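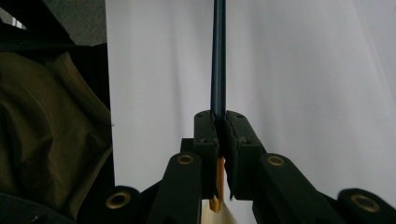

Zur Bestandspflege der Bleistifte im häuslichen Arbeitszimmer

Stand: 28. September 2026

Im Zuge der Neuordnung meines Arbeitszimmers wurde auch der Bestand an Schreibgeräten durchgesehen. Die Leserinnen und Leser dieses Blogs haben sich nach dem Beitrag über die Tintengläser mehrfach erkundigt, ob eine entsprechende Darstellung für Bleistifte vorgesehen sei. Dem wird hiermit entsprochen.

Gegenstand der Durchsicht waren ausschließlich holzgefasste Bleistifte. Druckbleistifte, Farbstifte und Zimmermannsstifte blieben außer Betracht; über die Farbstifte wird zu einem späteren Zeitpunkt berichtet, sofern die Schublade sich bis dahin wieder öffnen lässt.

Bestand

Zum Stichtag umfasste der Bestand 49 Stifte. Den größten Teil bilden dunkelblau lackierte Bleistifte der Marke Lutesska, die ich seit dem Studium verwende und die ich in den letzten Jahren nur noch über das Schreibwarengeschäft Marino beziehen konnte. Hinzu kommen einige naturbelassene Stifte ohne Aufdruck, ein Rest grün lackierter Schulstifte sowie Werbegeschenke, deren Herkunft nicht mehr in allen Fällen zu klären war. Zwei Stifte trugen den Schriftzug eines Hotels, in dem ich nach meiner Erinnerung niemals übernachtet habe.

Die Stifte waren bis dahin auf vier Standorte verteilt: den Becher auf dem Schreibtisch, die Küchenschublade, die Manteltasche und die Fensterbank im Flur. Diese Verteilung hatte sich über Jahre ergeben und wurde zu keiner Zeit beschlossen. Sie hatte zur Folge, dass beim Telefonieren regelmäßig kein gespitzter Stift greifbar war.

Verfahren

Sämtliche Stifte wurden auf dem Esstisch ausgelegt und nach Härtegrad sortiert. Wo der Aufdruck durch langjähriges Spitzen bereits entfallen war, wurde eine Schriftprobe auf Notizpapier angefertigt und mit einem bekannten Stift verglichen. Das Ergebnis ist nicht in jedem Fall eindeutig. Zwischen HB und F vermag ich ohne Aufdruck nicht sicher zu unterscheiden, und auch meine Schwägerin Ita Carroll, die früher technische Zeichnungen angefertigt hat, wollte sich hierzu nicht festlegen. Die fraglichen Stifte werden bis auf Weiteres als HB geführt.

Anschließend erfolgte das Spitzen. Verwendet wurde der Handspitzer aus Metall mit neu eingesetzter Klinge. Der Tischspitzer mit Kurbel, Modell Enditz 2.586, ein Erbstück, kam nur für die weichen Grade zum Einsatz, nachdem er bei zwei harten Stiften die Mine abgebrochen hatte. Ob die Ursache im Fräser oder in den Stiften liegt, bleibt zu prüfen. Bekanntlich kann eine Mine auch durch einen früheren Sturz innerhalb des Holzes gebrochen sein, ohne dass dies von außen zu erkennen wäre.

Für das Spitzen von Hand haben sich in diesem Haushalt folgende Grundsätze bewährt:

Gedreht wird der Stift, der Spitzer wird ruhig gehalten.
Der Druck ist gering. Wer drückt, spitzt schneller und öfter.
Der Übergang vom Lack zum Holz soll rundum gleichmäßig verlaufen. Reicht das Holz auf einer Seite deutlich höher hinauf, sitzt entweder der Stift schräg oder die Mine nicht mittig.
Stifte für den Schreibtisch erhalten eine lange Spitze, Stifte für die Manteltasche eine kurze.
Späne werden gesammelt und nicht in den Ausguss gegeben. (Dieser Hinweis beruht auf Erfahrung.)

Ausgesondert wurden Stifte, die sich nicht mehr zwischen Daumen und Mittelfinger führen lassen. Eine feste Mindestlänge ist dabei nicht vorgesehen. Für die noch brauchbaren Kurzstifte stehen zwei Verlängerer aus Messing zur Verfügung, von denen einer derzeit verlegt ist.

Aufbewahrung

Die Aufbewahrung erfolgt künftig in zwei Gruppen. Gespitzte Stifte stehen mit der Spitze nach oben im Becher auf dem Schreibtisch, ungespitzte liegen in der flachen Schachtel im zweiten Fach des Regals. Die Fensterbank im Flur wird als Standort aufgegeben. Die Küchenschublade bleibt mit einem Stift für die Einkaufsliste ausgestattet, und ich bitte die übrigen Mitglieder des Haushalts nochmals, diesen Stift dort zu belassen.

Zum Einwand meines Nachbarn Liam Gallagher, man solle Stifte grundsätzlich liegend lagern, ist Folgendes festzuhalten: Der Einwand wurde zur Kenntnis genommen. Im Becher sehe ich jedoch mit einem Blick, welche Spitzen nachgearbeitet werden müssen, und beim Liegen rollen die runden Stifte vom Tisch. Herr Gallagher besitzt nach eigener Auskunft ausschließlich sechskantige.

Papier

Im selben Zusammenhang wurde der Papiervorrat ergänzt. Bestellt wurden 1.000 Blatt eines leicht getönten Notizpapiers der Papiermühle Bundon. Auf ganz glattem Papier gleitet ein harter Stift mehr, als er schreibt, und das Schriftbild bleibt blass. Das getönte Papier hat eine etwas rauere Oberfläche und nimmt den Strich gut an; radieren lässt es sich allerdings nur mit Vorsicht. Die Rückseite ist nach meinem Eindruck glatter als die Vorderseite. Eine Anfrage hierzu bei der Papiermühle ist gestellt.

Ausstehende Punkte

Offen sind die Reinigung des Kurbelspitzers, die Suche nach dem zweiten Verlängerer sowie die Frage, was mit den grünen Schulstiften geschehen soll. Sie schreiben kratzig, und weggeben mag ich sie dennoch nicht. Hinweise zu einer Bezugsquelle für passende Ersatzfräser nehme ich über die Kommentarfunktion entgegen. Zuschriften zum Thema Kugelschreiber werden wie bisher nicht beantwortet.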